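Kellham 876 Cushion Wrap, Black

Small-bubble wrap in black, 9 in. core, sold by the roll
Sold by Skaditz Packing Supply

We held off on stocking colored wrap for years. Most of it is the same film as the clear kind with dye in it and a few dollars added to the price, and the sales sheets tend to make claims we don't care to repeat. The Kellham sheet, for instance, calls it "theft-proof." Black wrap hides what's in the parcel. A box cutter goes through it like any other wrap.

What it does well is cover things. If you ship returns, samples or anything with a brand name printed on the side, one layer hides most of it and two layers hide all of it. Bright red lettering still shows a little through one layer under a strong lamp. We tried.

Cushioning is average. We wrapped the same glass jars in the 876 and in our clear Solanki roll and couldn't tell them apart by feel or by breakage. If you don't need the color, buy the Solanki and keep the difference.

The maker also says the bubbles hold air "for the life of the product." Whose life? Rolls we kept by the heater in January were noticeably flatter on the outside turns by spring. Store them upright, somewhere cool.

Tape: ordinary clear packing tape sticks, but looks gray against the black. Paper tape lets go at the corners. Haken black tape holds and matches, though it costs more than it should.

Labels: a shipping label put straight on the bubbles will wrinkle, and scanners don't like wrinkles. Put the parcel in a carton or a mailer. The maker says you can skip this step. We wouldn't.

Sizes
876-S, 900 ft in total, four rolls to the bundle
876-L, 2000 ft in total, eight rolls to the bundle
Perforated every foot on both. The perforations on the S tear cleaner, for reasons Kellham hasn't been able to give us.

Recycling: store drop-off only, where it's accepted. Ask first, as some places turn down dark film.

Returns: unopened bundles only. Questions about bulk pricing go to Kamlesh Khurana at the order desk. Wim Dijkstra handles damage claims and will want the bundle label, so don't throw it out.

Page updated Dec 22, 2023

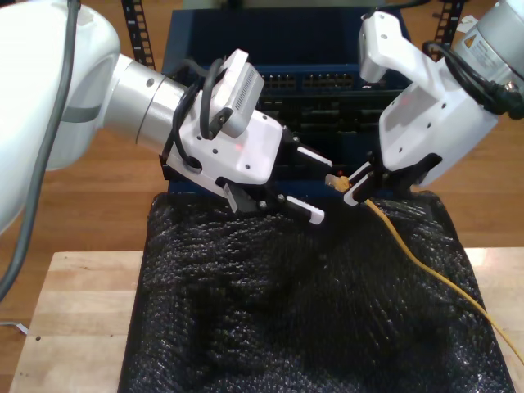 Box covered in black bubble-type wrap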